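Pre-Purchase Inspection Checklist: Hand-Held Gripper Sets for Garment Folding
Equipment Planning, Household Textiles Programme
Applies to: Stirka hand-held grippers, sold in pairs through Bortolotti
Site: Garora flat, bedroom
Budget round: October

Purpose
This checklist is to be completed before any order for further gripper sets is placed. It records the condition of the equipment in present use, the suitability of the workspace, and the costs to be carried into the October round. Each item is marked Pass, Pass with comment, or Hold. An item on Hold must be cleared by the budget holder before a purchase order is raised.

Section 1: Equipment in use

1.1 Housing free of cracks, screws seated. Pass.
1.2 Finger pads clean, no splits at the slots. Pass with comment. One pad shows early wear at the tip. Replace at next service.
1.3 Identification label fixed and readable. Pass.
1.4 Fingers close evenly along their length. Pass.
1.5 Trigger returns freely after release. Hold. The left-hand unit was slow to return on two of the trials. Supplier to advise whether this is covered.
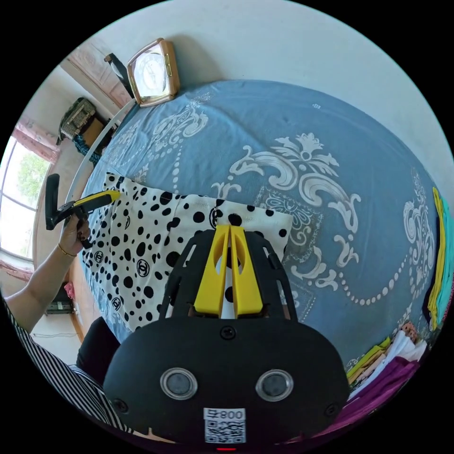 Heledd Bellis

Comment on Section 1. The label is placed on the face of the housing with its code between the two round fittings, where it can be checked without putting the tool down. I ask that the same position be specified for all new units. The yellow fingers should also be kept as the standard colour, as they are easy to pick out against a dotted cloth. A change of colour was offered at a lower price and I do not recommend it.

Section 2: Workspace

2.1 Work surface large enough for the garment to be spread. Pass.
2.2 Finished items kept clear of the working area. Pass with comment. See below.
2.3 Daylight sufficient for morning sessions. Pass.
2.4 Floor clear of cables where the operator stands. Pass with comment. Any cable near the bed is to be kept against the wall.
2.5 Operator able to reach the far side of the garment without leaning on the bed. Pass.

Section 3: Purchase and running costs

3.1 Written quotation received. Pass. Bortolotti has quoted 2150 per pair, delivery included.
3.2 Spare finger pads priced separately. Pass. The quoted price is 83 per pack.
3.3 Second quotation obtained. Hold. Gravance has been asked for a price and has not yet replied.
3.4 Service terms stated in writing. Hold. The quotation gives a warranty of 2 years but does not say who pays for return carriage.
3.5 Storage cases included. Pass with comment. Cases are charged at 100 each and should be entered on their own line.

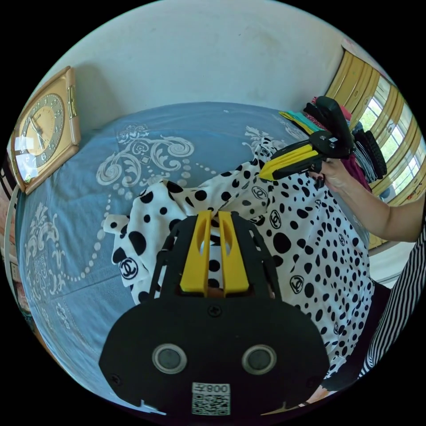 The plan for the coming round should allow for complete pairs only. Single units were considered as a saving, and Chak-lun Wan's costing shows that the saving is small once the spare parts are added. The work itself also calls for two tools. With the polka-dot garment gathered into folds on the bed, one gripper is at the middle of the fabric while the second, held by its upright handle, comes in from the other side. The folded clothes at the edge of the bed take up room that a larger garment would need, and a small side table – not yet in the budget – should be entered under furniture.

Section 4: Actions

4.1 Obtain Gravance quotation. Aaliyah Li.
4.2 Confirm warranty and carriage terms with Bortolotti. Chak-lun Wan.
4.3 Report the slow trigger return to the supplier. Heledd Bellis.
4.4 Enter side table and storage cases in the draft budget. Benedetta Pace.

Overall result: Hold, pending items 1.5, 3.3 and 3.4.
Budget holder: Primo Gentile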